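Siddale Automation Board > Maintenance and Setup > Two-arm bottle cell keeps drifting off its taught points

wombat_torque
Posted 2018-11-27
Right, I've inherited a bench cell. Two arms on one long tabletop, bottles go from a stepped acrylic rack into a basket. Taught it fresh on Monday and by Thursday the far arm was closing 3 mm to the left of every bottle. Retaught it. Three days later, same again, same side. The near arm is as good as gold, the smug thing. Before I reteach all 18 points for the third time, has anyone got a better idea?

daherfan75
Check the base bolts. It's always the base bolts.

wombat_torque
Checked. Torqued to the sheet, paint-marked, marks haven't moved. I also checked the gripper flange, the fingers and my own sanity, and two of those were fine.

Ese Balogun
I'd look at the table before the arm. You've got two arms chucking their weight about on a shared top, and if the far end is on adjustable feet it will walk. We had a Rivau bench that shifted a whisker every shift until somebody put a dial indicator on it. Clamp one to something that isn't the table and run the cycle for an hour.

daherfan75
With respect, a table walking a whisker doesn't give you the same offset on the same side every time. That's a slipped TCP. Redo the four-point tool calibration.

Ese Balogun
With equal respect, it does if the feet only slip one way, which they will if the heavy move is always toward the basket. And he says the fingers are fine.

kelpie_plc
Or the rack is moving and you're both wrong. How's the acrylic located? If the answer is "friction and optimism" I rest my case.

wombat_torque
Friction and optimism. Colour me embarrassed. Although the near arm picks off the same rack and doesn't miss, so I reckon kelpie only gets half a point. This is the bench: 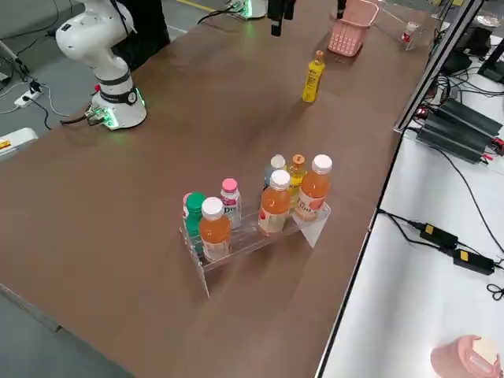
Do I need to reteach every point if I fit locating pins for the rack?

Only the rack points, provided you define the rack as its own user frame and teach the picks relative to it. Leave the basket and home points alone.

kelpie_plc
What he said, and I'll have my other half point now, thanks. Dowel two corners and put a soft stop on the third side so you can still get the rack off for a wipe.

daherfan75
Still say TCP.

wombat_torque
Update after the arvo shift. Indicator on the far end of the table, 337 cycles, and it crept 2 mm toward the basket side. One levelling foot was barely touching the floor — I could spin it with a finger. Wound it down, locked it, ran the lot again and the needle stayed put. Pins for the rack are on order from Ovisent.

Ese Balogun
That leaves you a millimetre to find.

daherfan75
TCP.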